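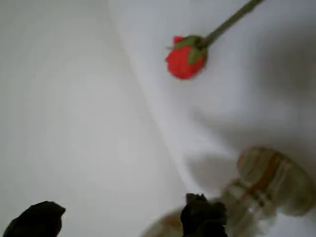 Lecture 6. Learning manipulation from demonstrations: what to do with blurred frames

Course notes, Lisia Robotics Track, Guimarães. Revised 9/7/21.

Last time we finished with behavior cloning in its simple form. We have pairs of an observation and an action, and we train a network to give the action when it sees the observation. Today we look at one practical question which the papers usually treat in one sentence: the camera is near the gripper, the gripper moves, and many observations are blurred. Do we keep them?

6.1 Where the blur comes from

During the exposure time of one frame, a point on an object travels some distance in the image. If this distance is more than a few pixels, we see a smear or a double outline. Two things matter: the speed in the image and the exposure time. The speed in the image is larger when the object is close to the camera. For this reason the same frame can have a sharp part and a blurred part. In the frame at the start of these notes the glass jar near the fingers is smeared, but the red rosebud keeps a clear shape on the white cloth.

Please remember this when you compute a blur score. A single number for the full frame mixes the two parts. With pale cloth and a white surface there is also very little texture, and the score can be low even when nothing moves.

6.2 The Prustico set

For the exercises we use the Prustico set, recorded in January. It has 270 demonstrations of tabletop tasks with a two-finger gripper. From it we marked 2762 frames by hand as "blurred near the fingers". The marking was done by 2 persons, and where they did not agree the frame was left out.

6.3 Three ways to treat the blurred frames

Drop them. This is easy, but the blurred frames are not spread evenly in time. They come in the fast parts, so the policy sees few examples of fast motion and becomes slow and hesitant there.

Keep them all. The policy sees the same kind of input that it will meet on the robot. The cost is that the position of the object is less certain, and the gripper may close too early.

Keep them with a smaller weight. We multiply the loss of a blurred frame by w, with w between 0 and 1. In our runs w = 0.5 was a good start – but you should tune it on validation demonstrations and never on the test ones.

With the third method our policy completed 60 percent of the test trials. Keeping all frames gave a result a little lower, and dropping them was clearly the worst. The number of trials was small, so do not read too much in the difference between the first two.

6.4 Exercise

Load the data with the Motport reader and plot the gripper speed against the blur score. Compute the score once on the full frame and once on a crop near the fingers. Explain in a few lines why the two plots are different. Then train with w = 0, w = 0.5 and w = 1, using the same random seed, and bring the curves to the next class.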